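Murkska 2 released with faster grasp planning

2024-08-30

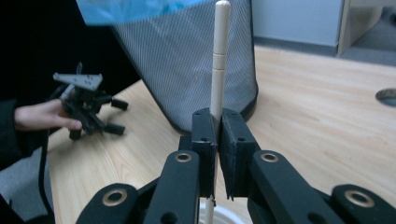
A gripper holding a wooden dowel upright between its jaw pads.

Denora has released version 2 of Murkska, its software for planning grasps on long, thin objects such as rods, handles and tubes. The new version picks a grip point and a jaw angle in around 15 milliseconds on an ordinary desktop computer.

The planner was tuned on 1739 recorded grasps made at the firm's Brestholm workshop. A further 347 were kept back for testing.

"Rods are awkward because they turn in the jaws," said Hema Varghese, who leads the planning work. "The old version chose the middle every time. This one looks at where the weight is."

Log files from the first version will still open, but settings files need to be converted with the tool supplied. Tsutomu Sasaki is handling bug reports. An update with support for curved handles is planned for November.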